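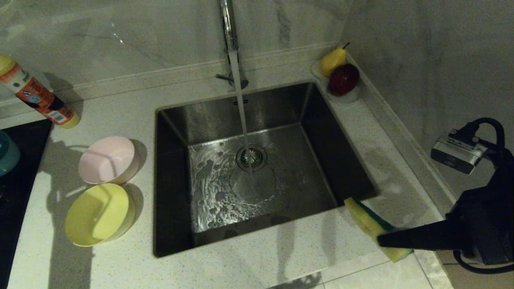 A tap running into a stainless steel sink

About us

Nullel is a small freshwater ecology practice based in Farnport. We survey rivers, streams, ponds and ditches, identify what lives in them, and write up what we find for people who need to make a decision about the water or the land next to it. Our clients are mostly landowners, drainage engineers, planning consultants, fishing clubs and parish councils.

The practice was set up by Hanna Wróbel, who had spent several years as a laboratory analyst and wanted to be out on the bank again. Zofia Zalewska joined the following spring. For a long time the two of them did everything between them, from the first phone call to posting the invoice. There are now 6 of us, plus seasonal surveyors who come in from March until the end of October.

What we do

Most of our work falls under four headings, although a single job will often take in more than one of them.

Aquatic invertebrates
We take kick samples and sweep samples from running and still water, sort them in our own laboratory and identify them to the level the job calls for. For routine water quality work that usually means family level. For conservation assessments we go to species wherever the specimen allows it. Very young mayfly nymphs and damaged caddis larvae can't always be taken that far, and our reports show where we have stopped short and why.

Aquatic plants
We survey the plants of rivers, canals, lakes and drainage channels, including stoneworts and the larger algae. Zofia leads on this. The main season runs from June to September, and we try to avoid surveying straight after a weed cut, so please tell us if your channel has one planned. We also map non-native plants such as floating pennywort and New Zealand pigmyweed, and can return each year to see whether control work is holding.

Ponds and great crested newts
We carry out habitat suitability assessments, water sampling for environmental DNA, and traditional surveys using bottle traps, torches and egg searches. All newt work is led by a licensed surveyor. Habitat assessments can be done at most times of year, but presence surveys have a fixed window in spring and early summer, and every year we have to turn away people who ring in July. A call in November is not too early.

River habitat and restoration
We walk rivers and record their banks, bed, flow and structures, and use that information to advise on what might be improved. This can be as modest as a length of fencing to keep cattle off a soft bank, or it can mean working alongside engineers on the removal of a weir. We don't design structures ourselves. We do comment on other people's designs, and we carry out the surveys before and after so that there is something to compare.

Who we are

Hanna Wróbel, director
Hanna runs the practice and is responsible for invertebrate identification and for checking every report before it is sent out. Her main interest is in riffle beetles and caddisflies, and she has a long-standing weakness for cased caddis in particular. She trained as a biologist and worked in a water testing laboratory before starting Nullel. She deals with new enquiries and is normally the person who will visit your site first. Outside work she rows, not very fast, on the estuary at Farnport.

Zofia Zalewska, principal ecologist
Zofia is a botanist. She came to aquatic plants from peatland work and still takes on the occasional bog or fen survey when the right one comes along. She leads our plant surveys and our long-term monitoring at Listamow, and she looks after the training of seasonal staff. Her field experience includes pondweeds and their hybrids, water-crowfoots, stoneworts and wetland mosses. She is also our boat handler and keeps the practice's safety procedures up to date.

The rest of the team is made up of two field ecologists, a laboratory assistant and an office manager. The field ecologists share the newt work between them in spring and spend the autumn at the microscopes. If you ring the office in the morning you will most likely speak to the office manager, who keeps the survey diary and can tell you when we are next free in your area.

The laboratory

Our laboratory is on the ground floor of our building in Farnport, with the office above it. It has three microscope benches, a wet area for washing and sorting, a cold store, and a drying cupboard for plant specimens. Samples are logged when they arrive and given a number that stays with them through to the final report. We keep the sorted material for two years after the report is issued, in case a result is queried, and longer if the client asks us to.

One sample in every ten is re-sorted by a second person. Hanna goes through any disagreements with both analysts, and the sheets are filed with the job. Where we find a species that is new to the area, or one that is easily confused with something commoner, we send it to an outside specialist before we report it.

Our reference collection holds 2,000 specimens, mostly beetles, caddis and water snails. A large part of it came to us with the Kwiatkowski collection, which was put together over many years by a family of amateur naturalists and passed to us when the last of them gave up collecting. The labels are handwritten and some of the place names have changed, so we are still working through them. Students and local recorders are welcome to use the collection by arrangement.

Listamow

Listamow is a stretch of grazing marsh a short drive inland from Farnport, crossed by old drainage ditches. We have surveyed it every year since the practice began. There are 50 fixed sampling points, and at each one we record the plants, the invertebrates, the water depth and the state of the banks. The points were chosen to cover ditches at different stages, from newly cleared ones with open water to those that have almost closed over with reed.

The work at Listamow isn't paid for by a client. We do it partly to train new surveyors on a site we know well, and partly for the record itself. A ditch can look very different from one summer to the next, and a single survey will often say more about the weather that year than about how the ditch is being managed. Having a long run of results has made us more careful about what we claim from a single visit elsewhere. The farmers who graze the marsh get a short summary each winter, and the species records go to the county.

How we work

We will usually ask for a map, a few photographs and a short description of what you need the survey for. If we think you don't need one, or that a smaller one would do, we will say so. After that we send a written quotation setting out the number of visits, the methods, the level of identification and the date you can expect the report. The price is fixed unless the job changes.

Our reports are written to be read. The findings and recommendations come first, in a page or two, and the methods, species lists and maps follow. Raw data is supplied as a spreadsheet. We send species records to the local records centre at the end of each season unless the client has a good reason to hold them back, and we agree this with you before we start.

We clean and dry all nets, waders and boats between sites to avoid moving non-native species, crayfish plague or amphibian disease from one place to another. Where two sites can't be separated by enough drying time, we use a different set of kit. Surveyors working in or beside deep or fast water always work in pairs, and visits are put off when river levels are too high. This does sometimes mean a change of date at short notice.

Most of our work is within 30 miles of Farnport. We will travel further for larger surveys and for laboratory-only work we accept samples by courier. Please speak to us before sending anything, as samples need to be preserved and packed properly and we need to know they are coming.

Training and visits

We run a small number of one-day courses each year on identifying freshwater invertebrates and aquatic plants. They are aimed at beginners and improvers, and numbers are kept low so that everyone has a microscope to themselves. We also hold an open Sunday each summer, with pond dipping for children in the morning and a walk along the river in the afternoon — wellingtons are a good idea.

Work experience places are offered to sixth-form students and undergraduates, usually one at a time. Applicants don't need to have identification skills already, but they should be happy outdoors in poor weather and prepared to spend some days sorting samples indoors. Seasonal surveyor posts are advertised on our vacancies page in November. A driving licence is needed for these, and some experience of either plants or invertebrates.

Getting in touch

The office is open on weekdays. In the survey season we are often out of signal, so email is the better way to reach a particular person, and we aim to reply within two working days. Visitors are welcome at the laboratory but should ring first. There is parking for two cars at the side of the building, and the bus from Farnport station stops at the end of the road.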